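Aug 25, 2019
To: Ortner owners list
Subject: Re: fuel smell after storage

> Has anyone replaced the fuel line on the Ortner 5 after winter? Mine was
> stored from last fall until February and now the primer bulb stays soft.

Yes, I had the same problem on Lake Purnalum. The bulb was good, but the connector on the tank side let air in. I changed the small rubber ring and the bulb became firm after a few pumps.

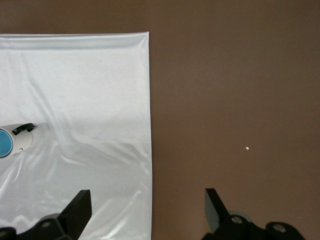
Clirkenov wrote to me off the list that a new ring did not help in his case, and that he had to replace the whole hose — the inner layer had come loose and blocked the fuel under load.

So please check the hose too, if yours is old. My engine has 224 hours and still the first hose. The shop in Nurnonberg asked 70 for a complete line with bulb, without mounting.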